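手把手,还是隔空喊话:教机器人盖锅盖的讲者备注

(开场。等投影仪认出电脑。如果没认出来,先讲盖子那段,那段不需要图。)

大家下午好。标题里说的是"教机器人做饭",这是报名系统要求标题控制在十个字以内的结果。准确的标题应该是"教两条胳膊把一根玉米放进一口冷锅,再把盖子盖上"。没有火,没有水,玉米是玩具。想听菜谱的朋友,隔壁厅有一场讲供应链的,据说有茶歇。
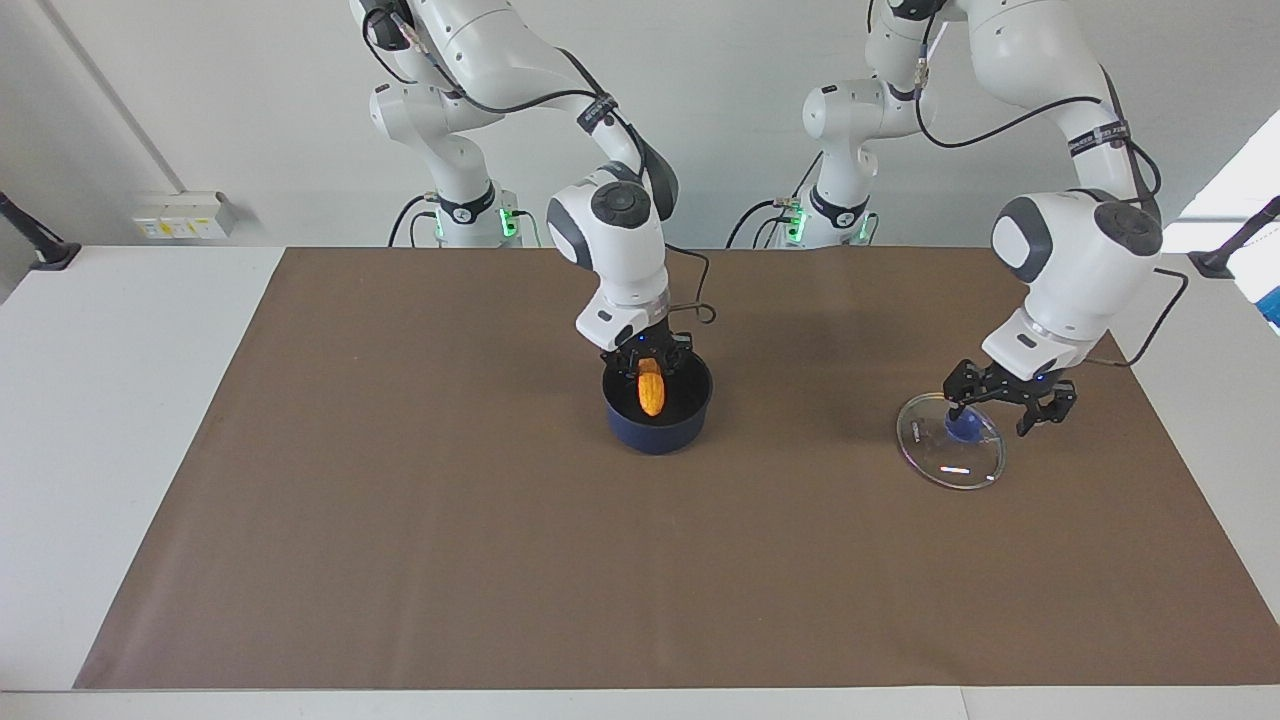 文字整理:Pistura 示教小组 | 2023年7月28日 | 讲者备注版,括号内不念

(停在第一张图上,不急着翻。让后排看清楚盖子。)

先请大家看左边这只夹爪,它夹着橙黄色的东西,悬在锅口里侧。再看右边那只,张着手指,停在玻璃盖的旋钮上方。我们管这种局面叫"两只手都在忙",操作员管它叫别的,今天有录音,我就不转述了。

人做这件事的时候,眼睛在锅上,另一只手已经去摸盖子了,脑子里想的是晚上吃什么。遥操作的时候,你的注意力只有一份,胳膊有两条。新手的做法是先动一条,停,再动另一条,停,看起来像两个互相客气的人过窄门。数据就这么录进去了,模型也就这么学会了客气。学得非常好。我们花了整个八月准备给它改掉这个毛病,排期表上写的是"双臂协同优化"。

(这里通常有人笑。没人笑就直接往下。)

说两种教法。

第一种,手把手拖动示教。人站在旁边,抓着机械臂走一遍。好处是手感直接,碰到锅沿你立刻知道。坏处是你只有两只手,而这个任务需要两条机械臂各走各的,夹爪还要开合。我们试过两个人一人扶一条,结果两位同事对"现在"这个词的理解差了半拍。另外人的胳膊会进画面,模型后来对袖子产生了感情。

第二种,遥操作。人坐在一边拿主手,从臂跟着走。我们用的转发程序内部叫 Suklow,起名的时候是随便敲的键盘,现在写进了合同,改不动了。它的好处是人不挡镜头,双臂能同时录。坏处是没有力反馈,你以为夹爪还差一点点,它已经在桌面上用力了。垫一层棕色垫子,有帮助,主要是对心情有帮助。

(喝水。看时间,应该是第八分钟。)

讲一下盖子。透明的东西很难教,这一点做视觉的朋友都懂。玻璃盖上有一道反光,灯一挪它就换地方。旋钮倒是深色的,可是小。操作员自己在屏幕上看也要找一找。我们的办法很土:要求操作员在旋钮上方停一下,对准了再下去。于是模型也学会了在旋钮上方停一下,有时对准了,有时只是停一下。

再说数据。这一轮共录了2,158条示教,人工看过之后扔掉135条。扔的标准写了满满一页,念起来很严谨,执行的时候就是看录像的人叹了口气。有几条是主手掉了线,从臂原地不动,录像里格外安详。有几条是动作做完了但没按结束键,胳膊就在那儿等,等到磁盘先受不了。

有人会问,失败了又救回来的算不算废数据。不算,请务必留着。玉米夹歪了,放下重夹;盖子搁偏了,推一下。这些最值钱,偏偏操作员最想删,因为显得自己手笨。我们后来在录制界面上把"删除"按钮挪到了二级菜单里,留存情况明显改善。界面是 Chettiar 平台自带的,我们就改了这一处,验收报告里写成了"交互流程重构"。

(翻到第二张图。) 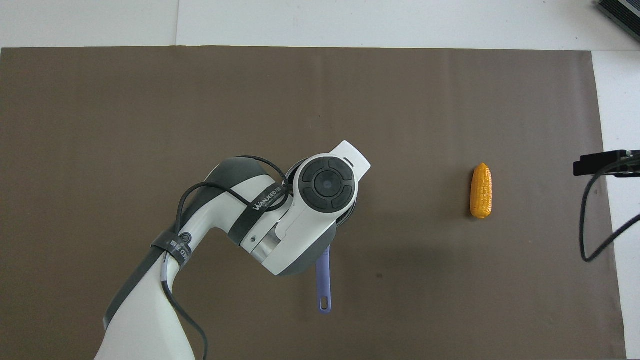
图二:俯视。夹爪下方露出一截淡紫色手柄,玉米立在右侧的垫子上。

这张给大家看工具。夹爪底下那截淡紫色的柄,只能看到下半段,上半段被末端的外壳遮住了。从上往下看就是这样,你最关心的接触点,刚好在机械臂自己身子底下。所以别指望一个视角解决问题,俯视的管位置,侧面的管高低,两边的时间戳要对齐。时间戳没对齐的后果,是模型相信世界比自己的手慢一点,然后非常自信地夹空。

顺便看线。黑色的线缆用扎带绑在臂上,扎带上的字是白的,很醒目,比我们贴的任何标识都醒目。绑线请在录数据之前绑好。中途重绑过一次,线的弧度变了,训练的同事拿着两批图来问我换了什么,我说什么都没换,这话我讲了整整一个下午。

拿着带柄的工具做示教,有一条建议:夹取的角度先定死,写在任务卡上。操作员各有各的审美,有人喜欢竖着拿,有人喜欢斜着拿,放在一起训练,机器人会取平均,而平均角度没有人用过,也没有工具能用。

(如果还剩五分钟以上,讲 Vusus 那段。不够就跳到提问。)

Vusus 是我们合作的培训项目,负责教新操作员。第一课不碰机器人,先让学员闭着一只眼睛,用两双筷子盖锅盖。学员反馈说这一课没有用。上机以后反馈说,应该多上几节。

(提问环节。预计会被问到的:)

问成功率的,答这一轮还没测完,测完放在项目页上。别当场报数,上次报了,后来每次开会都有人替我记着。

问为什么用玩具玉米的,答它不会坏。真玉米录到第三天,会给实验室带来任务卡以外的内容。

问什么时候能真的做饭的,谢谢提问,看下一位。

(收电脑。记得拿转接头,上回落在讲台上了。)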